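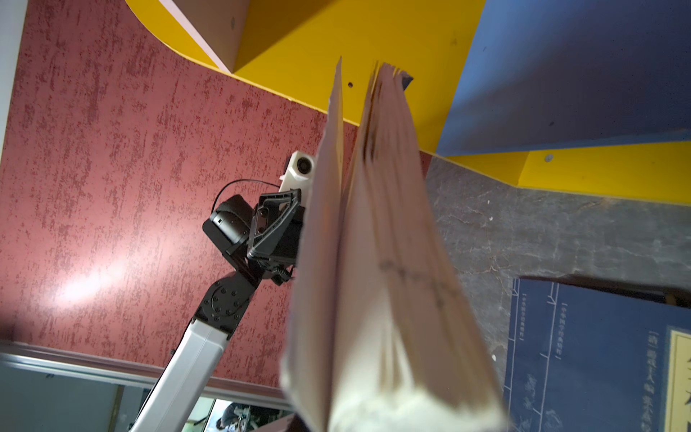

Ovico Stedon handheld console: pre-launch safety checklist, with our comments

Ovico wants you to believe the Stedon is the most thoroughly tested handheld it has ever made. Maybe so. The company says the same thing before every launch, and we still have the old charger that smelled like a burned pancake. So we took the preview unit and went down our usual list. Unit checked at the Wastville office on 9 August 2018.

1. Charger and cable
Plug seats fully: OK
Cable strain relief: OK
Label matches the box: FAIL
Comment: The rating on the brick and the rating on the carton disagree. Ovico calls it a printing error. Fine, but which one is the error?

2. Battery
Swelling or lifted back panel: None found
Surface too warm to hold after 90 minutes of play: No, but close
Comment: The press sheet promises "cool running." We played the racing demo with the screen at full brightness and wouldn't use that phrase. Recheck on a retail unit.

3. Folding cover and hinge
Pinch point at the hinge: YES
Cover stays open by itself: Sometimes
Comment: Keep small fingers away. The manual shows the cover opening flat like a book, and a book's pages get soft and splayed with wear without hurting anybody. A stiff plastic hinge is another matter. We got pinched in the first session. 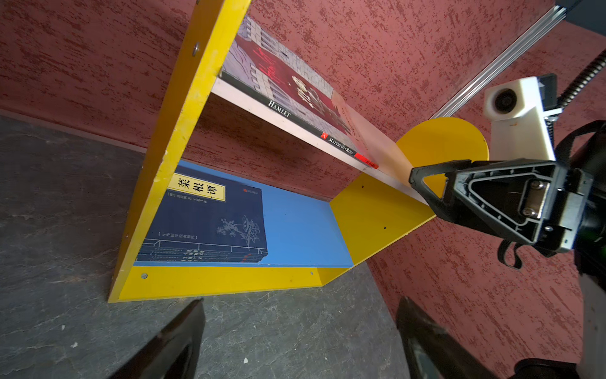 4. Screen
Cracks, chips, sharp edges: None
Flicker at low brightness: YES
Seizure warning shown at startup: OK, but skippable
Comment: It should not be skippable the first time you turn the thing on. We raised this in March with the early unit and were told it was "being looked at." Still looking, I guess.

5. Controllers (2 supplied)
Loose buttons: None
Wrist strap holds a firm tug: 1 pass, 1 FAIL
Comment: Same strap, same box, different result. That does not fill me with confidence about the rest of the production run.

6. Dock
Sits level: OK
Vents clear: OK
Comment: The Ngcobo dock is sold separately, and I'm not convinced anyone needs it. It adds a fan you can hear and a power light you can't turn off.

7. Paperwork
Safety leaflet in the box: OK
Readable without a magnifying glass: No
Serial number on the unit matches the leaflet: OK (ends in 972)

Result: HOLD. Items 1, 3 and 5 need an answer before we let this go home with anybody's kid. Ovico has the list.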